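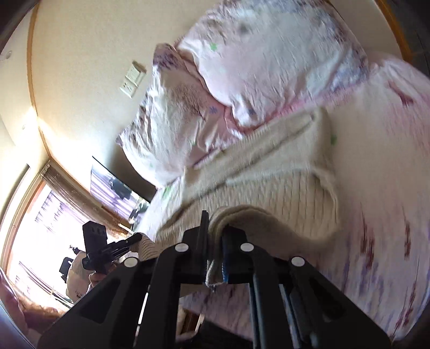
Cream sweater on the pink and white sheet

Getting a room ready for a family who just landed

We've hosted newly arrived refugee families 4 times now through the resettlement office in Rurkport, and every time I swear I'll write down what worked so I don't have to figure it out again at midnight with a load of towels in the dryer. So this is me writing it down!

Start with the beds. I wash every sheet and blanket in unscented detergent, even the ones that came out of the closet clean (closet-clean smells like closet). After days of travel a strong flowery smell can be a lot. Put two blankets on each bed and leave a third folded on a chair. The family we had last August came from somewhere much hotter than here and wanted every one of them, in August, with the AC off.

Empty the dresser. All of it! I used to leave one drawer of our own stuff, and then our guests would keep their clothes in their bags so they wouldn't be in the way. Wipe the drawers with a damp cloth and a drop of dish soap, let them air overnight, and leave them pulled open a few inches so it's obvious they're free.

Donated sweaters and coats need a going-over before you hang them up. Check the pockets, check under the arms, and run your hand down the inside of the sleeves for pulls. A pulled loop on a knit can be coaxed back through with a crochet hook – don't snip it. Knits get folded, coats get the good hangers. If something's stained or missing buttons and you wouldn't wear it to the grocery store, make it a rag.

For the kitchen, go easy. My first time out I spent way too much at Nair on food I'd decided our guests would like, and most of it sat there. Now I buy rice, eggs, onions, tomatoes, plain yogurt, tea, sugar, oil and a big bag of flatbread, and we go shopping together on day two. Clear one full shelf in the fridge and one in the pantry. I also keep a brand new pot and cutting board aside, still in the wrapping, for anybody who keeps halal.

Muammer Avcı from the Horko welcome group taught me the tape trick. Blue painter's tape on the stove knobs, the shower handle and the thermostat, with a little drawing on each one. Drawings beat translations, in my experience, especially my translations. The tape peels off clean for a couple of weeks, after that it gets gummy and you'll need some vegetable oil on a paper towel.

Show people the smoke alarm. Press the test button during the day, with everyone standing there and knowing it's coming. A sudden alarm over burnt toast is a bad way to meet it, and for some families a siren means something else entirely.

Paperwork gets its own spot. I use a plain accordion folder with 7 pockets, kept on top of the dresser, out of reach of toddlers and juice. Make copies early. Appointment letters go on the fridge with a magnet, with the bus number written on in marker.

A few small things I keep in a basket by the bed:
Phone chargers, both kinds
Nail clippers and a sewing kit
A night light
House key on a ribbon

Hand over the key the first night, before dinner if you can.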